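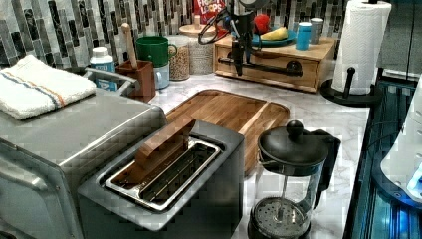
Gresley キッチン、午前の配置。トースターの溝に木片が立った状態。

カテゴリ:作業ノート > データ収集 > 台所系タスク

5月、Gresley。9:10 開始。

今日の課題は「溝に立っている木片を抜いて、まな板に置く」。タスク表での正式名称は「挿入物の抜去と平面配置」。命名はデチャ(Decha Kongkaew)。正式名称のほうが作業より難しい。

目標は Skultanby 向けの台所セット全体で600本。うち木片の抜去が何本になるかは、配分表の版によって違う。最新版がどれかは、フイア(Huia Henare)が知っているとデチャは言い、フイアはデチャが知っていると言う。昼までにどちらかが折れてくれればいい。私は抜けるだけ抜く。

■ 朝の準備

電源を入れ、手先のゼロ点を取り、操作側のグリップの遊びを確認。遊びは先週より大きい。ねじを締めた。締めたら今度は渋い。半周戻した。先週と同じになった。進歩の記録としてここに書いておく。

カウンターの配置は「生活感あり」の条件。手前にステンレスの大きい箱物とトースターとフレンチプレス、奥は瓶、マグ、シリアルの箱、木の引き出し箱、その上に皿とバナナとりんご。Truster は前の版で、片付いた台の上ではよくできる子だった。まな板とブロックしかない机では成功率を自慢できた。それを人の住んでいそうな台所に持っていったら、最初に手を伸ばした先がりんごだった。頼んでいない。気持ちはわかる。

そういうわけで今回は、関係ないものをたくさん置く。置いたうえで触らない。触らないことを教えるには、触れる位置に物があるときの実演が要る、というのがフイアの主張で、これは正しいと思う。正しいのだが、触らないように操作するのは私である。

■ 午前の収集

最初の3本は捨て。

1本目:木片を挟むところまでは順調。引き上げる向きを間違え、溝の内側のガイドに引っかけた。トースターごと浮いた。
2本目:抜けたが、置くときにまな板の縁の溝に角がはまった。置けたと言えば置けている。デチャの判定表(通称 Kongkaew)では「姿勢が安定していれば可」。ただし木片が斜めに立って安定している場合の記載がない。保留にしようとしたら、保留という欄がなかった。不可。
3本目:録画の開始を押していなかった。今日いちばんきれいな軌道だったと思う。証拠はない。

そこからは調子が出た。木片は少し奥に傾いて刺さっているので、真上から行くと指先の片方だけが先に当たる。手首を傾きに合わせてから閉じる。閉じたあと一拍おいて、真上へ引く。引ききってから奥へ送り、まな板の上で下げる。書けばこれだけのことを、操作桿越しだと息を止めてやっている。フイアに「息してください」と言われた。データには入らないので好きにさせてほしい。

「一拍おく」については議論あり。デチャは嫌がる。止まっている時間が長い実演で学習すると、Truster も同じ場所で止まる。前の版では、把持の直前で固まったまま永遠に考え込む個体ができて、我々はそれを哲学者と呼んでいた。あれは私の癖だった。自分の癖を機械に見せられるのは、録音した自分の声を聞くのに似ている。

とはいえ、止まらずに引くと挟みが浅いときに滑る。妥協案として、止めるかわりに閉じる速度を少し落とし、閉じ終わりと引き始めをつなげることにした。やってみると悪くない。悪くないが、三本続けると元の癖に戻る。画面の端に「止まるな」と書いた付箋を貼った。標語を貼る職場になってしまった。

■ 指示文のこと

各エピソードに言葉の指示をつける件。タスク表の原文をそのまま使うと、Truster に向かって誰かが台所で「挿入物を抜去せよ」と言う世界を想定することになる。フイアが言い換えを用意してくれた。今日使った分:

・トースターの木を抜いて、まな板に置いて
・刺さってるやつ、まな板に移して
・その木、出しといて
・溝の板をまな板の上へ
・トースターのそれ、取ってくれる?
・木のやつを後ろのまな板に

この6種を順番に回す。「その木、出しといて」は置き場所を言っていないのでデチャが難色を示した。フイアの反論は、人間はそういう頼み方をする、というもの。私も家でその手の頼まれ方をして、違う場所に置いて叱られている。採用。ただし成功条件は他と同じくまな板の上とし、備考に「置き場所省略」と書くこと。備考を書き忘れたら、あとで探すのは私になる。

なお「トースター」という語について。手前左の大きな箱物も、人によってはトースターと呼びそうである。たぶんオーブントースターのたぐいで、上に白いタオルがたたんで載っている。溝があるほうだけをトースターと呼ぶ、と三人で合意した。合意に要した時間は、木片を抜く時間よりはるかに長い。

■ 失敗の扱い

判定表 Kongkaew の運用で揉めたので、今日決まったところを書く。

やり直しが入った実演(つかみ損ね、もう一度つかんで成功)は残す。これまでは捨てていたが、それだと Truster は失敗したあとの世界を一度も見たことがないまま現場に出る。前の版で、木片を取り落としたあと、空の手を大事そうにまな板まで運び、そっと開いて終了した回があった。礼儀正しくて、全員しばらく黙った。ああいうのを減らすには、落としてから拾う実演が要る。

ただし、わざとらしい失敗は不可。昼前に「では自然につかみ損ねてください」と言われてやってみたが、あんなに難しいものはない。つかみ損ねようとすると、つかめる。普段からこの精神状態でやりたい。

接触の扱いは次のとおり。

トースター本体に軽く触れた場合:可。備考に記入。
トースターが動いた場合:不可。
フレンチプレスに触れた場合:不可。ガラスなので。
果物に触れた場合:不可。デチャの字で「断じて」と書き足されている。
タオルに触れた場合:未定。布は触れたかどうかの判定が人によって違う。私は触れていないと思う。フイアは触れたと思う。録画を見たら、触れたようにも見えた。

未定の分は別フォルダに入れた。フォルダ名は「タオル」。あとから見て何のことか思い出せるか、自信はない。

■ 昼(12:40)

配分表の最新版が出てきた。デチャのほうが持っていた。本人は持っていたことを知らなかった。それによれば、木片の抜去は思っていたより少なくてよく、そのかわり「まな板から溝へ戻す」が新設されている。

戻す。つまり挿す。

抜くのと挿すのは、タスク表では隣の行で、字数も変わらない。実際には別の惑星の話である。抜くときは多少ずれてもガイドが案内してくれるが、挿すときはそのガイドの隙間に自分で合わせに行かないといけない。溝は長いので長手方向はどこでもいい。問題は幅のほうで、こちらには余裕がない。しかも操作画面では奥行きがいちばん読みにくい。

■ 午後の収集

挿入に着手。最初はまったく入らない。入らないだけならいいが、縁に当たった木片が手の中で回る。回ると挟み直しになり、挟み直しているうちに腕が疲れ、疲れると遊びのあるグリップがますます遊ぶ。朝ねじを半周戻したことを思い出した。

フイアが替わった。入った。もう一度やって、また入った。何が違うのか横で見ていたら、縁に当ててから滑らせている。最初から溝を狙わず、手前の金属面に軽く当てて、そこから奥へ擦っていき、角が落ちたところで立てる。目をつぶって鍵穴を探すときのやり方だと言う。見えないなら触ればいい、ということらしい。

ただ、これには問題がある。擦っている間の情報は力に出るが、Truster の今の入力には力が入っていない。映像と関節角だけである。人間は手ごたえで溝を見つけ、機械には手ごたえ抜きの動きだけが渡る。料理番組を音を消して見て、味を覚えろというようなものだ。デチャに言ったら、グリップの電流値なら記録に残っているはずだと言う。調べたら残っていた。ただし列の名前が「予備」になっていた。予備と名付けた人間は手を挙げなかった。

電流値を入力に足すかは明日以降の相談。今日の分については、少なくとも記録が欠けていないことだけ確認した。時刻のずれもなし。ここは珍しく素直に喜んでいい。

映像側でもうひとつ。カウンター右手の黒い光沢面に青い光が映り込んでいて、手先がそばを通ると明るさの補正が引っぱられることがある。白い物体の下が青く光っているのが元だと思う。消すか残すかで意見が割れた。デチャは消したい。フイアは残したい。よその台所にも光るものはある、という理屈。結論:残す。ただし補正は固定にして、自動でふらつかないようにした。固定した直後の数本は暗いほうに寄っている。使えなくはない。使えなくはない、という言葉をこのノートで何度書いたか、検索しないでほしい。

配置替えは15:30に一度。モザイクタイルの前の並びはそのまま、まな板だけ動かした。今はトースターの後ろに一部隠れる位置なので、置く動作がいつも同じ方向になってしまう。トースターに隠れない位置の分も必要。動かしてみたら置くのは簡単になり、簡単になったぶん私の操作が雑になった。録画を見ると放り投げる寸前である。Truster に行儀を教える立場として、見なかったことにはできず、見たうえで何本か捨てた。

■ 保存と転送

ディスクが昼すぎに警告を出した。空きが減ると書き込みが遅れ、遅れるとコマが落ちる。落ちたコマは、再生すると手が瞬間移動したように見える。そのまま学習させれば瞬間移動を期待する子に育つ。期待は裏切られる。

対策として、一束は最大500メガバイトで区切って送ることにした。小さく切ると束の数が増え、名前を間違える機会も増えるが、コマが落ちるよりはいい。束の名前は場所、課題、操作者の順。操作者の欄は頭文字にしていたところ、デチャの D と「抜去」の D(draw のつもりだったらしい)が同じで、しばらく全部デチャがやったことになっていた。デチャは訂正を急がなかった。

操作者の欄は今日から名前をそのまま書く。Kongkaew と書くと今度は判定表のことになるので、デチャは Decha。

■ 操作者の差について(メモ)

再生を並べて見ると、三人の癖がはっきり違う。デチャは遠回りする。何にも当たらない、広い、堂々とした弧を描いて、時間がかかる。フイアは最短で行って、最後だけ触りながら探る。私は途中まで急いで、肝心なところの手前で止まる。混ぜて学習したときに三人のいいところを取ってくれればありがたいが、前回は遠回りして途中で止まった。

偏りを減らすなら、挿入はフイアの比率を上げるべきだと思う。本人は「では自分は何をするのか」と聞き返してきた。それは仕事が増えるという意味なので、聞き返すところではない気もする。抜去は三人で均等。デチャには弧をもう少し小さく、私は付箋を読むこと。

■ 残っていること

・グリップのねじ。半周戻しのさらに半分を試す。
・「予備」列の名前を変える。変えると古い読み込みが壊れるので、先に読み込み側を直す。順番を逆にしないこと(前科あり)。
・「タオル」フォルダの判定。できればタオルに詳しくない人に見てもらう。
・挿入の途中で木片が回った回をどうするか。やり直しとして残せるものと、ただの混乱とを分ける。今のところ境目は私の機嫌。
・補正固定の前と後で、見た目がどのくらい違うか並べる。
・Skultanby に配分表の版を一つに決めてもらう。文面はデチャ。敬語の確認はフイア。

17:50 停止。手先を退避位置に戻し、電源を落とした。あとから備考欄を見直したら「置き場所省略」の書き忘れが見つかったので、これから録画を頭から見て埋める。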